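Guides > Demonstrations > Setting up a manipulation table for an open day

Last updated: April 7, 2018

Setting up a manipulation table for an open day

This guide covers the preparation and running of a table-top robot demonstration for visitors. It is based on the procedure used at the Wedcombe open days and assumes one arm with a humanoid hand, one operator at the console and one helper at the table. It does not cover arm calibration or the teaching of new tasks. Both should be finished the day before.

1. Choosing the tasks

Pick two tasks and keep a third in reserve. A visitor will watch a single task for a few minutes at most, so each one should have a clear start and a clear finish. Plug and socket work is a good first choice. Everyone knows what a correctly inserted plug looks like, and the audience can judge the result without an explanation.

Stacking blocks is easier for the arm but holds attention for less time. Use it as the reserve task, or for school groups.

Avoid anything that depends on liquid, loose paper or glass.

2. Preparing the table

Use a table that does not rock. Lock or pad the feet, then push down on each corner in turn. Any movement you can feel by hand will show up as a position error at the fingertips.

Lay a fabric-covered board over the working part of the table. The fabric stops light parts from sliding when the fingers brush them, and it gives less glare under hall lighting than a bare white top. Fix the board at the corners with double-sided tape. Do not use clamps on the side where the arm enters.

Leave a strip of table free beside the board. Parts that are not in use go there, outside the normal path of the hand.

3. Barrier and floor marking

Set the visitor barrier outside the full reach of the arm, with the elbow straight. Measure this with the arm powered, at the lowest speed, and not from the data sheet. At Wedcombe we add 500 mm to the measured reach for adults and keep the same line for children.

Route cables under the table where possible. Any cable that crosses a walking route must be taped along its whole length.

4. Power-up

4.1 Check that the emergency stop is released and within reach of the operator's free hand.
4.2 Switch on the arm controller and wait for the joint check to finish.
4.3 Switch on the hand. Open and close each finger once. A finger that stops short should be re-homed before the arm moves.
4.4 Start the Andunex console and load the task file. Confirm the speed limit. For open days it is set to 400 mm/s at the wrist, well under what the arm can do.
4.5 Run the task once with nothing on the board.

If step 4.5 produces a fault, restart from 4.2. Clearing the fault and carrying on tends to give a second fault within a few cycles — usually in front of visitors.

5. Placing the objects

The helper places objects only when the operator has called "hold" and the arm is at rest. The helper answers "placing", sets the object down, takes both hands away and says "clear". The operator does not resume before hearing "clear". Urho Heinonen and Kaede Sugiyama tried hand signals in October and went back to spoken calls, as the operator was too often looking at the console.

Mains items such as power strips are demonstrated unpowered. Tie the cord into a loop so that it cannot catch on the fingers, and keep the plug in plain view so visitors can see that it is not connected. Press the item down on the fabric so that it sits flat. The strip can lie at an angle to the board, but the angle must match the one in the task file. 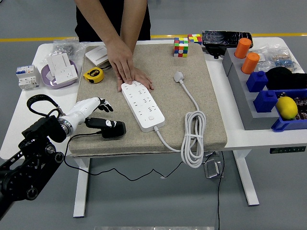 Setting the power strip on the board. The cord is tied and the plug is left on top.

6. Running the session

Begin with a slow run and let the operator name each stage: approach, grasp, lift, align, insert. Repeat at normal demonstration speed without commentary. Questions come after the second run.

Expect failed insertions. In the rehearsal week Asuka Koyama logged 91 completed insertions before we stopped changing the grasp, and there were still misses on the day. After two misses in a row, call "hold", reset the objects and start again. Do not correct the plug by hand while the task is active.

Change operator every hour. Hanyu Guo's rota pairs each new operator with the helper from the previous hour, so that one of the two always knows the state of the table.

7. Shutdown

Send the arm to its rest pose before switching off. The brakes hold on most joints, but the wrist will drop slightly if it is left extended. Open the hand fully, switch it off, then switch off the controller.

Return small parts to their bags and check them against the parts list. Save the console log under the date and session number. Kohei Ogura keeps the master copy of the task files, and any change made during the day should be sent to him with the log.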